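Viramance says its planning software no longer needs a script

Viramance has released version 2 of Drerov, its task planner for two-armed robots. The company says the update picks its own order of steps and works out which arm should do what.

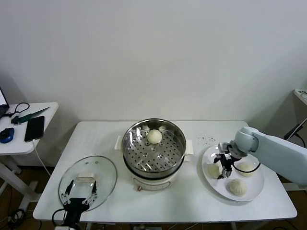
The claim rests on 25 kitchen tasks chosen by Viramance itself – hardly a neutral test. Steamed buns are a fair problem for a planner: with three on the plate and one in the steamer, the glass lid has to be dealt with as well. Viramance has not published its failure rate. Bremley, which sells a rival tool, has not published one either.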